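**Door wiping demos: one hand or two?**

**wastance_tl:** I have 84 wiping demos done by hand for the glass doors, all two-handed. Tassanee wants them redone by remote control before August. Is it worth it? 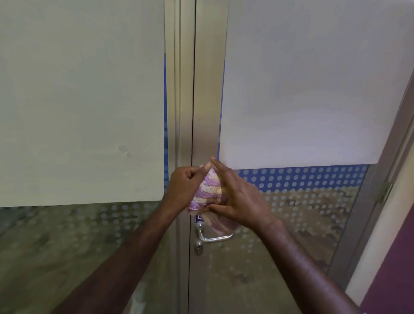
*Folded cloth at the center seam, just over the lever*

**hollmann15:** Redo them. The arms can't copy that spread right hand.

**clillow_b:** Disagree. Keep the hand demos for the path and add some 15 remote ones for grip.

**hollmann15:** Fifteen won't cover the handle — mine snagged there at 480.

**wastance_tl:** OK, I'll start with the handle.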